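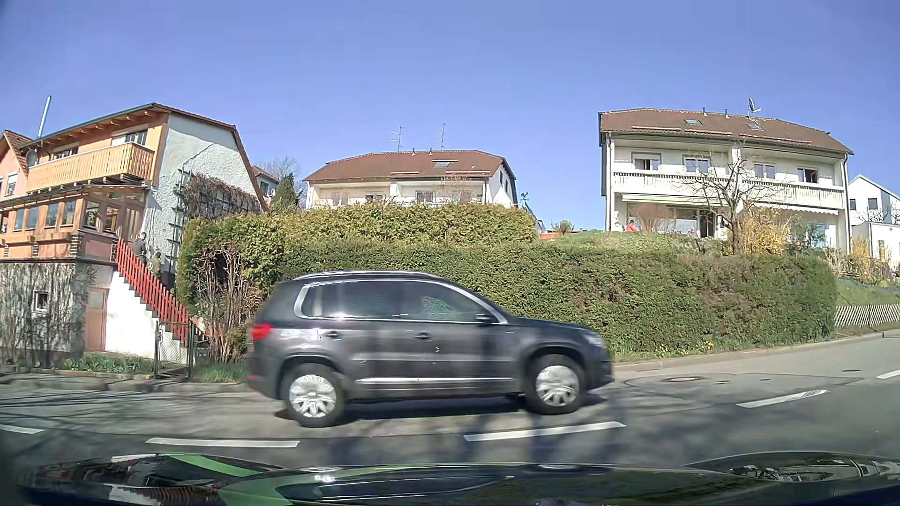 A residential junction on the Cocco group's test route, as met by the car.

Carmela Cocco would like it known that she didn't name the project after herself. Liltemero, the self-driving study she has run for the past few years, was christened by a colleague who thought it sounded like a river. It was the research group that ended up with her surname, over her objections, and she has been getting other people's post ever since.

We meet on the second floor of a building that used to sell carpets. There is a whiteboard with half an equation on it and a notice asking whoever finished the good coffee to reflect on their conduct. Tullio Mazza, who wrote most of the software, has been asked to join us and has brought his lunch.

The result they're here to talk about is simple to state. When a self-driving car comes up to a crossing street and something large drives past its nose, how long should it go on believing in the things it can no longer see?

"Every driver does this without thinking," says Cocco. "You see a woman on her front steps, a car goes by, and for a second you have no woman. You don't conclude that she's ceased to exist. The software we started with was quite prepared to conclude that."

The group took 677 short stretches of driving from quiet residential streets, all of them chosen because a vehicle crossed from one side to the other in front of the test car. The method, which they call Skusow ("Don't ask," says Mazza, through a sandwich), keeps a record of everybody the car has noticed near the road and lets each of them fade at a different speed. A person on a staircase that leads down to a gate fades slowly. A person up by a house, with a whole bank of grass between them and the pavement, fades faster. The older approach gave everyone the same fixed time and then dropped them.

I ask how the car knows what a gate is.

"It doesn't, really," says Mazza. "It knows there's a gap in the edge of things and that people come out of gaps. It's about as clever as a cat in that respect. Possibly less."

The picture at the top of this page is one they keep going back to. A dark SUV is passing from left to right, there are two people on some stairs behind a red railing, and away to the right someone in red is near a white house. There is also a further figure by the doorway, which the four members of the labelling team argued over for most of an afternoon. "You can hardly make it out," says Cocco. "I was asked to rule on it. I said person. I've been wrong before, but I was tired and I'm the one with my name on the door."

The gate at the bottom of those stairs is what makes the place useful. Hedges are a nuisance to the software and it deals with them badly, but a hedge with a way through it is a different sort of nuisance, and the group's early versions treated the two alike. Mazza spent last October trying to fix this and describes the month as "character-forming, if you like that kind of character".

Then there are reflections. The test car has a glossy bonnet, and a glossy bonnet shows you a second, bent version of whatever is overhead. The first version of Skusow took some of these smears seriously.

"We had the car being polite to its own paintwork," says Cocco. "It would slow down for a shape on the bonnet, the shape would naturally come along with it, and there they'd both be."

Couldn't they have masked off the bottom of the picture?

"We did. It took Tullio ten minutes. It took us five weeks to think of it."

The numbers, when they come, are delivered without much ceremony. The team marked 1025 moments at which a person was hidden by a passing vehicle and later came back into view. The fixed-time method had forgotten 580 of them by the time they reappeared. Skusow did better, though Cocco won't give me the figure until the paper has been through its reviewers, one of whom she suspects of being a man she once beat at table tennis. She will say that the improvement was largest for people close to an opening, and that for people well back from the road it was small enough to be embarrassing.

"Which is fine," she says. "If someone is standing outside their own front door up a slope, I don't much mind if the car forgets them for a second. They've probably forgotten the car."

Mazza minds slightly more. He points out that the whole test was done on recordings, so nothing the software decided had any effect on what happened next. A car that remembers too many people may simply never pull out. He tried it in the simulator with the fading turned right down and the car sat at a junction until he went home. "It was very safe," he says. "It was a shed."

Getting that balance right is the next piece of work, and it will be done with Jollard, a small firm that runs a private test track and has agreed to lend them a fortnight of it. There will be cardboard pedestrians on rails. Cocco had hoped for something more lifelike, then saw the quote.

I ask whether working on this has changed the way she drives. She says she doesn't drive, and never has. She takes the tram. Mazza does drive, and has scraped the same gatepost twice.

"It was behind something," he says.

Saturday, March 1, 2025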